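（2018年11月2日改稿，第4节，前三节未动）

## 4 把相机放在哪儿，把手指换成什么样

### 4.1 先交代一下比的是什么

前面第3节把Stakemthorpe双臂平台的机械部分讲完了，这一节终于可以讲我自己最想讲的东西：相机和手指。我们组为这两件事吵了很久，吵到后来谁也说服不了谁，只好老老实实做实验。

相机有两路。一路装在每只手臂的腕部，跟着夹爪走，夹爪到哪儿它看到哪儿；另一路固定在工作台外侧，整个台面和两只手臂都收得进来。文献里两派都有，写得都很有道理，可是任务一换结论就跟着换，所以我一直不太愿意直接抄别人的配置。我们的任务偏“桌面杂物”这一类：手机、杯子、碗碟、塑料外壳之类，大小不一，表面有的亮有的哑，摆放也没有固定姿势。

手指也有两种。一种是镂空骨架式的，指面宽，中间掏空，被夹的东西顶上来时它会稍稍顺着变形；另一种是尖头的，往前收窄，刚性大，能伸进缝里去。骨架式的我们用的是Pemura的一套，尖头的是Clalleck的。两家的安装孔距不一样，换一次手指要重新拧螺丝、重新标零位，烦得很，所以大部分实验里我们固定下来，一边装一种，需要对调的时候才对调。

控制器只用了一个，叫Abou Jaoude，是组里自己写的阻抗控制器，名字怎么来的就不在论文里解释了。它的刚度和阻尼在所有对比里都保持一致，只有4.4节单独动过刚度。我特别想强调这一点，审稿人上次问过：相机对比的那几组里，控制器一行代码都没改，连日志格式都没动。

### 4.2 腕部相机到底看见了什么

我最早是固定相机派。理由很朴素，固定相机标定一次就能用很久，画面里东西不乱动，人看着也舒服。腕部画面我第一次看的时候简直头晕，手臂一转，台面就斜过来，杯子像要倒，其实好端端立着呢！

可是看久了就会发现它有个固定相机给不了的好处：自己的指尖永远在画面底部的同一个位置。策略网络不用去猜指尖在哪儿，只要管目标相对指尖往哪儿偏。夹爪越靠近目标，目标在画面里就越大，误差也就越容易看出来。固定相机正好反过来，越到最后几厘米，目标越容易被夹爪自己挡住。

图5里是腕部相机的一帧。对面那只手臂的夹爪夹着一个白色的长条塑料件，边角是圆的，左侧那个大面上有凸起的弧形纹路，右上的边上还有几处像按钮或卡扣的小凸起。本侧手臂的两根手指从画面下沿伸进来，一左一右落在塑料件下端的两边。做过双臂任务的人应该一眼就明白我为什么喜欢这个视角：对面夹着哪儿、自己的手指离它还差多少，全在一幅画面里，不需要任何坐标变换。

麻烦也在同一幅画面里。腕部相机视野一斜，台子以外的东西就全进来了，设备、线缆、蓝色的塑料箱、远处的另一只白色机械臂，还有人。右上方那根灯管更是亮得过分，自动曝光稍不留神就被它带跑。我们起初没锁曝光，结果夹爪每转到某个角度，整幅画面就暗一截，网络跟着犹豫，手臂在半空中轻轻地抖。后来把曝光和白平衡都锁死，抖动轻多了，但代价是台面上有高光的地方一直是白的，细节找不回来。

背景杂物的影响我们也试着压过。最直接的办法是裁画面，只留下半幅。裁完训练确实快了，但双臂配合的任务马上变差，原因想想就知道：对面的夹爪常常就在上半幅里，裁掉它等于把搭档蒙起来。所以最后没有裁，只在训练时对画面做随机的亮度和色彩扰动，背景就让它乱着。这个决定我心里其实不算踏实，换一间屋子会怎么样，我们没有测。

还有一个小细节，写给想照着搭的人：腕部相机的线一定要留够弧度。我们第一版线留短了，手腕转到极限位置时会拽着相机偏一点点，肉眼看不出，标定结果却悄悄漂走，我为此白白查了好几个晚上的外参代码（代码一点问题都没有）。

**图5　腕部相机画面：对侧夹爪夹持白色塑料件，本侧两指位于画面下沿。**

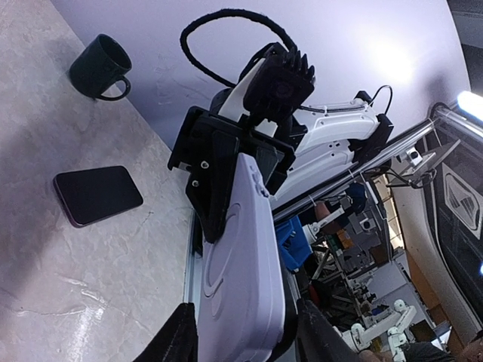 ### 4.3 三种视觉输入的对比

任务选的是平放手机的双臂抓取。为什么选手机？它薄，贴着台面，正面又黑又亮，把视觉和夹爪的毛病都逼得出来。碗和杯子我们也做，但是碗和杯子有口沿，夹爪随便勾住哪一段都能算成功，拉不开差距，比来比去没意思。

判定标准定得很死：两只夹爪都接触到手机，手机离开台面，并且保持住不滑落，才算成功。只抬起一头不算，抬起来又掉回去也不算。每种视觉输入各做100次，手机的起始位置和朝向由脚本随机给出，操作员照着摆，旁边的其他物品随意放，不刻意清场。

表3是结果。

| 视觉输入 | 试验次数 | 结果 |
|---|---|---|
| 只用固定相机 | 100 | 成功39次 |
| 只用腕部相机 | 100 | 成功51次 |
| 固定相机加腕部相机 | 100 | 失败15次 |

第一眼看到第三行的时候我是真高兴，跑去把日志重放了一遍，生怕是判定脚本写错了。没写错。两路单独用都很一般，合起来好得多，说明它们出错的地方重合得不多。

逐段看录像，固定相机单独用的时候，失败多半发生在最后合拢的阶段。手臂走到手机附近这一段一般都没问题，粗定位它很在行。可夹爪一压下来，手机的一头就被盖住了，策略只能凭前几帧的记忆去收手指，收早了夹到空气，收晚了把手机推走。腕部相机单独用则是另一种毛病，起步阶段容易走错方向，尤其是目标刚好不在两只腕部相机视野里的时候，手臂会朝着另一个黑色的、反光的东西去，看起来还特别自信。

说到走错目标，就得说说台上的同类物品。我们故意不把台面收拾成只剩一部手机的样子，有时会同时放好几部，再混进手机壳、碗碟和杯子。这样一来固定相机就有了用武之地：它看得到全部候选，也看得到两只手臂各自奔着哪一个去。只看腕部画面，左右两臂有时会各挑一部，谁也不管谁，场面挺滑稽，但数据是真难看。

这里还有个标注上的教训。早先我们给每一段示教只写一句任务说明，比如“拿起手机”，台上要是不止一部，这句话对网络来说就是模糊的。后来改成在起始帧里点一下目标，把点的位置作为额外输入。表3的三组全部用的是改过之后的标注，跟前一版论文里的数字不能直接放在一起比，请读者留意。

### 4.4 手指和刚度

手指这部分样本没有相机那部分多，我只讲观察到的现象，不给成功率，免得大家拿去引用。

骨架式手指对付杯子和碗非常省心。夹上去之后指面会贴着曲面走一点，接触面积大，控制器给的力小一些也夹得稳。换成尖头手指，同一只碗就得先想清楚从哪儿下手，角度不好会把碗拨得转圈。可轮到手机，情况就倒过来了：手机太薄，骨架式手指宽宽地压下来，指尖先碰到台面，往往还没碰到手机的侧边；尖头手指能贴着台面滑过去，从边上把它挑起来一条缝。

所以我们最后采用的配合是一挑一托。尖头那边先动，把一侧撬起，骨架式那边跟上，从另一侧夹住，然后一起抬。听起来很简单，写成示教流程却折腾了很久，难点在两臂的节奏。尖头那边撬得太快，手机会朝另一边窜出去；骨架那边来得太早，又把手机重新压平在台上。操作员要练一阵子才有手感，练熟以后倒是很过瘾，有点像用两双不一样的筷子夹同一片薄饼。

刚度的影响主要体现在碰台面的那一下。Abou Jaoude在竖直方向的刚度调高时，尖头手指触台会弹一下，手机跟着挪位；调低以后不弹了，但抬起时末端会往下垂，手机一头高一头低。我们试过按阶段切换，接近时软，抬起时硬，切换的瞬间又会抖。目前的做法是在切换处加一小段线性过渡，过渡时间用手调的，没有什么理论依据，谁有更好的办法欢迎写信告诉我！

图6给出固定相机下双臂在手机处会合时的样子。左侧夹爪的手指伸到手机的左上角，右侧夹爪压住了手机右边的一部分，右端在这个视角里就被遮住了，这正是4.3节讲的那种遮挡。台面上另外还放着两部手机，右侧腕部下方的那一部屏面上映着机械的暗影；左侧腕部下面有一个透明手机壳，轮廓淡得很，最显眼的反而是壳上那个白圈。对检测来说，这种透明壳是我见过最讨厌的东西，腕部画面里它时有时无，固定画面里基本靠那个圈来认。

屏面反光这件事，我原先在稿子里写得比较重。我的看法是，黑屏会把夹爪和手臂映进去，网络有时把倒影当成真的手指，于是在离手机还有一段距离时就提前收拢。重放录像时，我也确实看到好几段提前收拢都发生在倒影清楚的时候。

**图6　固定相机画面：双臂在手机处会合，台面上同时放有其他手机、透明手机壳、碗碟与杯子。**

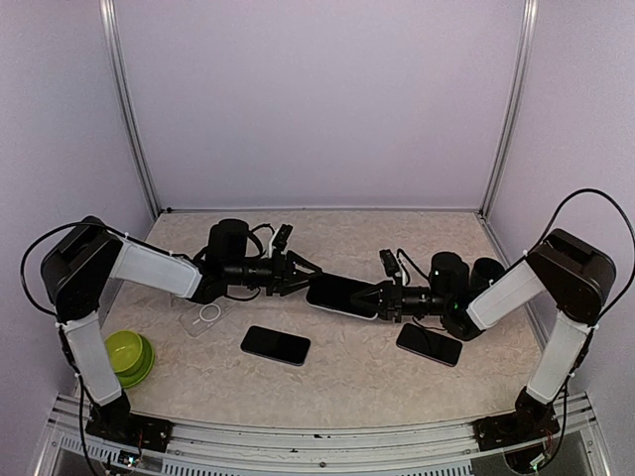
Úna Keane不同意把提前收拢都记在倒影头上。她读完初稿后的意见是，倒影清楚的时候，夹爪本来就离屏面很近，两件事同时出现说明不了谁引起谁；要想下这个结论，至少得拿一批贴了哑光膜的手机再做一遍，其他条件全部不动。她还提到，示教数据里操作员自己就有提前收手指的习惯，尤其是用尖头手指那一侧，因为怕戳到台面，网络说不定只是学得太像了。

我回去翻了示教录像，得承认她后半句说得很准。我自己录的那些段落里，尖头手指几乎都是在半路就开始收的，我录的时候完全没意识到。所以这一版把“倒影导致提前收拢”改成了“提前收拢与倒影同时出现，原因待查”，哑光膜的实验排进了计划，膜已经买了，贴得不太平整，还得重贴。

她另外问过一个问题，我觉得值得留在正文里：两路相机合用时的提升，会不会只是因为输入多了、网络大了？我们为此补做了一个对照，把固定相机的画面复制一份，送进原本给腕部相机的那个分支，参数量和合用组完全一样。这个对照只跑了小样本，没有达到表3的次数，所以不列进表里；从录像上看，它的失败方式跟只用固定相机时一个样，还是在合拢阶段扑空或者把手机推走。我倾向于认为提升来自视角本身，但在把次数补满之前，这句话请当成我的个人意见来看。

### 4.5 给照着搭的人几句实用的话

先锁曝光，再录数据。顺序反过来的话，前面录的基本要重来，我们就重来过。

标定板放在台面上的时候，尽量避开灯光直射的那一块，台面的石纹本来就杂，再叠上一条高光，角点检测会跳。我们的台面是米色带细纹的，选它的时候只觉得好看，后来才知道浅色细纹对角点检测一点也不友好。

两只手臂的线缆都要绕成大环再固定，肘部外侧的那一段尤其如此。固定相机的画面里，线环有时会晃到手臂前面去，网络对它倒是不怎么敏感，人工检查录像时却很烦，总以为有什么东西掉下来了。

换手指之后零位一定重标，哪怕换回的是原来那一对。Clalleck的尖头手指拧紧程度不同，指尖位置会有一点差别，对碗来说无所谓，对手机来说够你失败一整个下午。

对调左右手指的实验我们也做了一部分，即骨架式换到另一边，尖头换到对面。粗看没有明显的左右差别，但操作员是惯用右手的，示教质量两边不一样，这一点还没有办法从结果里扣掉。第5节讨论示教者差异时会再回到这批数据。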